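3.2 Sorting of small parts in shared play collections

Households that keep building bricks in one mixed collection lose time to searching. We asked 17 families to log each search for a named brick over 12 weeks, which gave 1,194 usable entries. Entries with no end time were dropped. Most searches took place on a table or on the floor beside it.

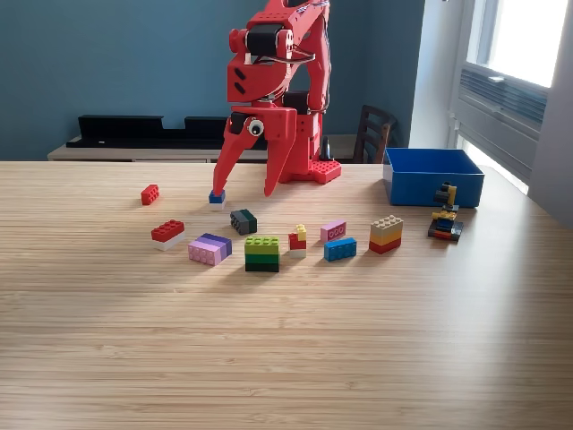

Families were free to sort by color, by size or not at all. Sorting by color was the most common choice at the start, but several families gave it up by July. Fagundes found the same pattern in his work on school craft supplies, where children returned items to the nearest container whatever its label said. 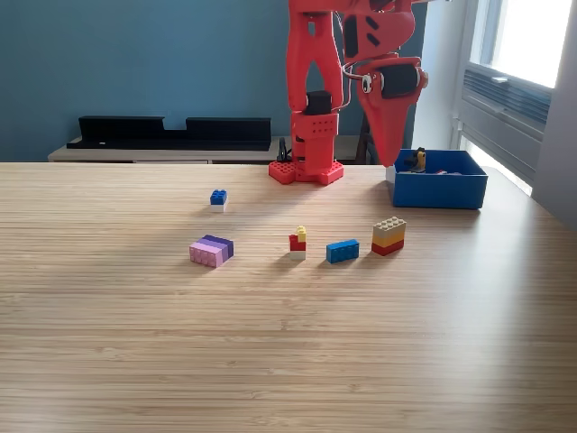 Search time rose with the size of the collection up to 300 pieces and then leveled off. Parents of larger collections told us that their children often settled for a different brick, and we logged these cases as substitutions. Bricks already joined together were harder to code, and both coders reviewed them before the final count.

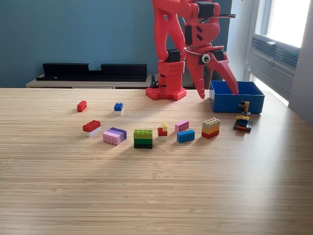
Figure 4. Bricks and small stacks on a wooden tabletop, with an open blue box at right.

Container depth had a weaker effect than we expected. Shallow trays shortened searches for flat pieces only. Baseplates were left out of the analysis, as most families stored them apart from the other parts.
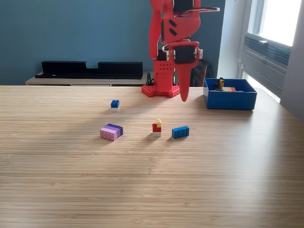 Figure 5. Studded red baseplate on the table.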